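Workshop Practice 2 -- Handout 11
Aluminium profile: grooves, joints and surface

Prepared by Karim Hijazi for the Nemberg evening course. Version of 29 August 2023.

Please read this handout before you come to the workshop. The practical part is done in pairs, and the time at the bench is short. If some words are new for you, look at the word list near the end.

1. What we mean by profile

A profile is a long piece of metal which has the same cross-section from one end to the other. Aluminium profile is made by extrusion: the warm metal is pressed through a steel die, and the opening of the die gives the shape. All grooves, steps and channels which run along the length are made in this one operation. Holes, notches and cut ends are made later.

It follows that a groove in an extruded part is always parallel to the length. If you find a line that goes across, it was not made by the die. It may be a saw cut, a scratch, or a place where two pieces meet. Students often mix these in the written test, so please learn to ask first in which direction the line goes.

2. Why there are grooves

Grooves are put in a profile for different reasons, and one groove can have more than one purpose.

Fixing. A channel with a narrow mouth and a wider inside can hold a nut or a sliding piece. In our course we call this a T-slot. You cannot know from the front only if a channel is a T-slot. You must look at the end of the bar.

Stiffness. A flat sheet bends easily. When the material is folded or stepped, the same weight of metal resists bending much better.

Cooling. Fins give more surface to the air. A finned profile and a decorated profile may look very similar from a distance, and the drawing should be checked before you decide which one you have.

Appearance. Narrow lines divide a broad face into bands. The eye then forgives small waves in the surface, which on a plain face would be seen at once.

3. Surface finish

Brushed aluminium has a fine grain in one direction. On long parts the grain normally follows the length. The grain is made with an abrasive belt or pad, and after this the part is usually anodised.

When you judge a brushed surface, the light is more important than the lens. Strong light from one side makes a part of the surface almost white, and in this part you will not see grooves, specks or scratches. Do not write "no defects" for an area that you could not see. Write "not judged -- glare", turn the lamp or the part, and look again.

A bright streak across the grain is also normal. It is a reflection and it moves when you move your head. A scratch stays in its place. This simple check takes one moment and saves many wrong reports.

Small spots should be wiped first with a dry cloth. If the spot goes away it was dust. If it stays, use the cloth with a little alcohol. Only what remains after this is written in the report as a mark.

4. Seams

Where two sections meet, there is a seam. On a good seam the faces are level and the grooves continue from one section to the other without a step. Sometimes the sections overlap a little instead of meeting end to end. This is not always a fault, but it must agree with the drawing.

Check a seam in this order:

Look at it from the front, with the light from the side.
Pass a fingernail slowly over it in both directions.
Put the short steel rule across and look for light under the edge.
Note the position from the left end, in millimetres.

For the practice bar from Hendriks the nominal length is 247 mm. Please measure it yourself all the same, and write your own value in the table.

5. The edge against a dark background

The lower edge of a profile is easier to judge when there is something dark and matte under it. Place the part on the charcoal mat. If the edge is straight, the line between metal and mat is straight also. A thin black shadow under one part of the edge can mean a gap, but it can also come only from the direction of the lamp. Turn the part end for end and compare -- if the shadow stays with the part, measure it with the feeler gauge.

6. Practical work

Each pair receives one Hendriks bar and one offcut from Masten. Make a sketch of the front face of both. Show every groove that runs along the length, and show with a different line whatever goes across. Mark with light hatching any area which you could not judge. The sketch does not need to be beautiful, but the order of narrow and wide bands must be correct.

Then answer in two or three sentences: which piece would you choose for the front of an instrument case, and why? Leave the sheets in the Cunton folder near the door.

7. Word list

Band: the flat area between two grooves.
Channel: a wider groove.
Grain: fine lines from brushing, all in one direction.
Seam: the line where two sections meet.
Step: a change of level in the surface.
Speck: a very small spot, cause not yet known.
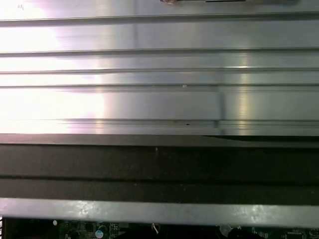
Fig. 1. Brushed aluminium with long horizontal grooves, strong glare at the left. A thin vertical seam crosses the lowest broad band.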